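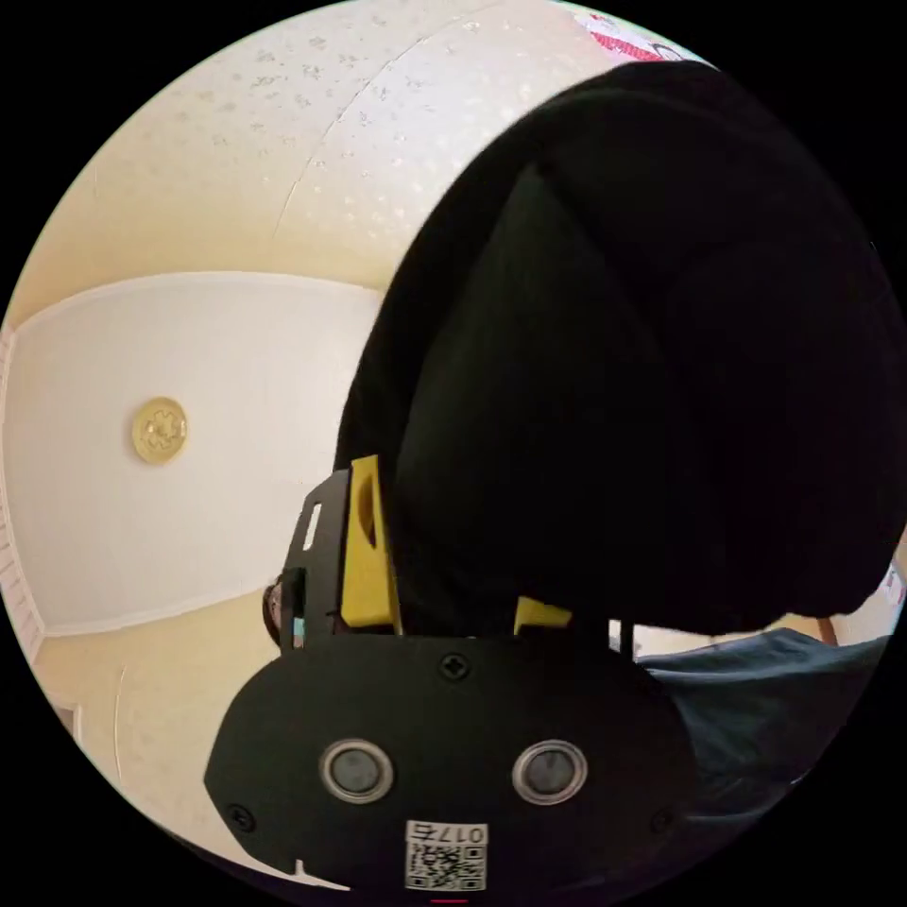 I inherited the black cloth from my aunt, along with a bread box and 105 buttons in a cookie tin, and for the whole first winter I had no idea what it was supposed to be. Too big for a scarf, too plain for a tablecloth. My sister said curtain. My neighbor said shroud, and then apologized and brought me muffins.

So on a wet Saturday in May I decided to fold it, once and for all, and put it away. Easy, right? I cleared the kitchen table, shook the thing out and got two corners together, and by then the other two had gone off somewhere on their own. Black on black on black. You can't find a hem by looking, you have to walk your fingers along until the cloth gets thicker, and every time I thought I had it I was holding a crease.

I tried it on the bed. I tried it on the stairs, with one end pinned under my foot (don't). I even called the lady at Stindinik, the dry cleaner down on Tahiri Street, and she said, "Honey, hang it up and let it tell you." I thought that was about the silliest thing I'd ever heard, but it was raining and I had 4 hours until supper.

Up it went over the closet door. And it did sort of settle! The folds dropped, the bottom swung a little in the draft, and I sat down on the floor with my coffee to wait for it to say something.

What came to me was my aunt's front room in Jolgate, the summer I was seven, and the big mirror over the piano that we were never allowed to look in after dark. Every night she'd climb on the stool and throw something over it, something dark and heavy, and she'd hum while she did it. I used to lie on the couch and listen to the stool creak.

The mirror went to a cousin in Dakden years ago. I called her before I'd even finished the coffee.

"Do you still have it?" I asked.

"It's in the hall," she said. "Why? Have you got the cloth?"

I said I did.

"Oh, thank goodness," she said, and I could hear her pulling a chair across the floor. "How soon can you get here?"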